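Planner sync notes, February
Posted by Jinfeng Kang

Okay, I took notes again, so blame me for typos! We met at 2:00 with the Ostgate folks dialing in.

Nolier planner: the sink task still burns its whole budget of 2,000 steps when the grasp target sits low in the basin. I want to try 12 seeds before we touch the cost weights (Yu thinks it's the collision margin, and we went back and forth on that for a while). Agreed to log every replan.

Ornuta viewer: we all like the red sphere for the gripper position, but it's too big. I'll shrink it and push the change before the next sync.

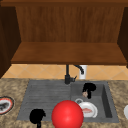 Sink task in the viewer, gripper marker at current size.

Action: Yu reruns the margin sweep, I do the marker.

We use cookies to remember your settings. Accept | Manage
Back to top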